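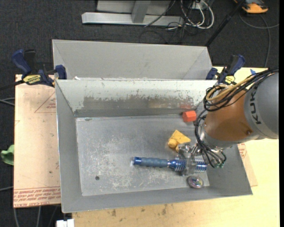
Film News | Releases
October 16, 2026
By Staff Writer

Pacheco has set a November release for Hetden, a period drama with a running time of 108 minutes. The film will open on 40 screens and expand to more than 1000 in its second week, the distributor said in a notice to theaters.

The story is set in the river town of Pleststead, where two sisters inherit a failing ferry service and the debts that go with it. It was shot on 35mm in a 1.66:1 ratio. Theaters will receive it as a digital package, with a 5.1 sound mix as standard. A separate mono mix - the one used at the test screenings - will be supplied on request.

Hetden was first listed at 121 minutes. The shorter cut drops a courtroom subplot and moves the flood sequence to the opening reel. No longer version is planned for theaters or home release.

Pacheco's other title for the season, the comedy Drivel, keeps its current date. Its rating is still pending. Trailers for both films go to theaters this month, and bookings for Hetden close 2 weeks before opening.

Contact the newsdesk | Copyright 2026 | Back to top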